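# 双臂工位夹爪对比测试:圆形电路板与线束

适用范围:Trondthorpe 装配单元,双臂布局,料盒—托盘取放任务。修订日期:2018年5月18日。
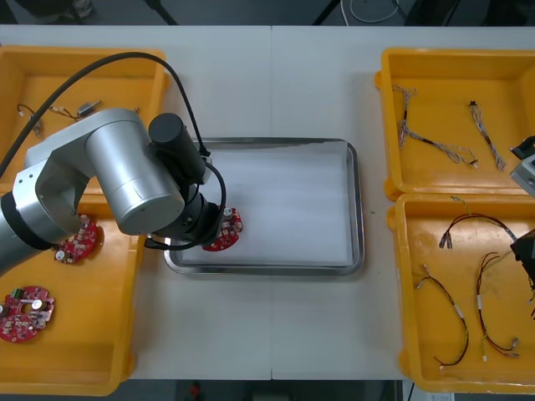

图1 左臂夹持圆形红色电路板,位于托盘白纸衬垫上方。

本文说明如何在同一工位上比较两种夹爪指尖:Trastusard 平行指尖(下称A型)和 Ene 窄指尖(下称B型)。控制器为 Gorkska,两种指尖使用同一套程序,只更换末端参数。读者应已完成手眼标定,并能独立编写点位程序。

## 1. 工位布置

- 黄色塑料料盒四个,托盘两侧各两个,长边与台面边缘平行。
- 不锈钢托盘放在两臂之间,底部铺白纸。纸面起拱时应更换,轻微折痕不影响测试。
- 左侧料盒放电路板和短线组件,右侧料盒放线束。多分支线束与红黑线束分盒放置。
- 固定相机的视野须覆盖四个料盒和整个托盘。

台面由两块面板拼接。标定前用直尺检查接缝两侧的高差,超过 0.5 mm 时先调平支脚,再重新采集台面基准点。料盒位置确定后在台面上做角点标记,更换指尖期间不得移动。

## 2. 安装指尖

1. 将手臂移至维护位,切断夹爪供电。
2. 松开指尖固定螺钉,取下旧指尖,清洁安装面。
3. 装入新指尖,手动合拢,检查两指端面是否平齐。
4. 恢复供电,执行一次全行程开合,记录零点。
5. 在控制器中载入对应的工具坐标系(A型为 `tool_1`,B型为 `tool_2`)。

腕部线缆需留出弯曲余量。以低速将末端关节转到程序所用的两个极限角度,观察线缆是否绷紧,是否刮到料盒侧壁。夹爪外侧的细线缆同样要检查。

## 3. 参数

| 项目 | 电路板 | 线束 |
|---|---|---|
| 夹持力上限(N) | 9 | 10 |
| 接近速度(mm/s) | 50 | 35 |
| 抬升高度(mm) | 50 | 50 |
| 放置方式 | 接触后松开 | 接触后松开 |

电路板从板边夹持,指尖不得压在元件上。圆形板没有直边,夹持方向由相机识别结果给出:程序在板的轮廓上选取一对相对的点,避开靠近边缘的高元件。找不到合格点对时,本次记为“无可用抓取位”,不计入夹爪失败。

线束的抓取点选在单股段,离连接器至少 10 mm。分支处截面变化大,A型在此处容易只夹住部分导线,两种指尖均不使用该位置。带标签的线束要避开标签边缘,防止标签翘起后粘在指尖上。

## 4. 测试步骤

1. 按零件清单装盒,零件之间允许接触,不允许人为缠绕。
2. 采集一张空托盘图像作为背景。
3. 左臂取一块电路板,移至托盘上方停留 2 s,再下降放置。
4. 采集图像,计算板心相对目标点的偏差。
5. 将电路板放回料盒,改变朝向,重复上述过程。每种指尖做 35 次。
6. 右臂按相同流程测试线束,每种指尖做 50 次。
7. 更换指尖,从第2节开始重做。

停留阶段用于观察滑移。比较停留开始和结束时的两幅图像,板面倾角变化超过 2° 即记为滑移。此时不要加大夹持力,先检查指尖垫片的磨损情况。

两臂不同时进入托盘区域。Gorkska 的互锁信号应在手臂离开料盒上方之前申请,退回等待位之后释放。申请过晚会使手臂夹着零件停在途中,停留时间不一致,滑移数据不可比。

## 5. 记录与判定

每次取放记录以下字段:

```
trial_id, tool, part_type, grasp_angle,
force_peak, slip, offset_x, offset_y, result
```

`result` 取值为 `ok`、`miss`、`drop`、`no_grasp`。夹起两件零件时记为 `miss`,并在备注中写明。

先比较 `drop` 和滑移,再比较放置偏差。在我们的工位上,B型进入料盒角落较容易,但夹持电路板时接触面小,倾角变化大于A型;A型夹持板件稳定,取贴近盒壁的线束时常因指尖过宽而中止。目前左臂保留A型,右臂使用B型。

## 6. 常见问题

**板件放下后随指尖抬起。** 松开行程不足。将开口量增加 1 mm,确认指尖不会碰到托盘卷边。

**相机在托盘边缘误检。** 金属卷边反光所致。缩小检测区域至白纸范围内,或降低曝光。

**线束放置后弹出目标区。** 下降高度不够,线束未接触衬纸即松开。将放置点下移,每次 1 mm,直到力信号出现接触阶跃。

**更换指尖后偏差整体偏向一侧。** 多为工具坐标系未切换。核对 `tool` 字段,必要时重新执行第2节第4、5步。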